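# Chapter 3: What the Box Is For

I used to start this chapter with a definition of packaging, and every September I watched a room full of students write it down and forget it by lunch. So let me start with my own kitchen cabinet, where I once kept a carton of crackers for most of a year because I liked the box. The crackers were stale. I knew they were stale! I still moved that box from one apartment to the next.

A package has work to do long before you meet it. It has to stack, ride in a truck, sit on a shelf, and keep what's inside from turning to crumbs. Then, in the second or two when you walk past, it has to tell you what it is. Designers call these the carrying job and the talking job, and most of the arguments you'll read about in this chapter come from the two of them pulling in different directions.

My first boss, Araceli Montes, ran the carton desk at a small printing firm called Multach, and she had a test I still use. She'd set a sample on the table, walk to the far wall, turn around, and say out loud what she thought was being sold. If she had to squint at the words, the sample went back. She didn't care how pretty it was (and some of mine were very pretty, thank you).

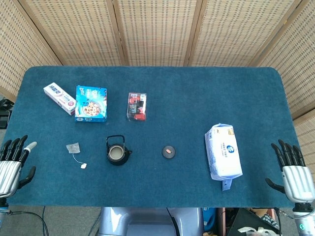

Shape does a lot of the talking before the words get a turn. A long, narrow carton says "tube" to most shoppers, and a flat square one makes you think of something you'd open on a table and share. Color comes next. When Multach printed a tea carton for Plestora, we made two versions that differed only in the background, one cream and one dark green, and showed them to shoppers in a grocery store. We asked each person which tea would taste stronger. Of the 881 people who stopped, 715 picked the green one. It was the same tea, and we hadn't even let them smell it!

Faustino Trujillo, who was on the press side, thought the whole thing was silly and said people would have picked green if we'd been selling socks. He had a point, and we'll come back to it in Section 3.4, when we get to what a survey like ours can and can't tell you.

Before you read on, go find a carton at home that you've bought more than once. Cover the brand name with your thumb and write down what's left: the colors, the shape, any picture, the size of the lettering. Keep the list. You'll need it for Section 3.1, where we unfold the carton and look at how a flat sheet of board becomes a box in the first place.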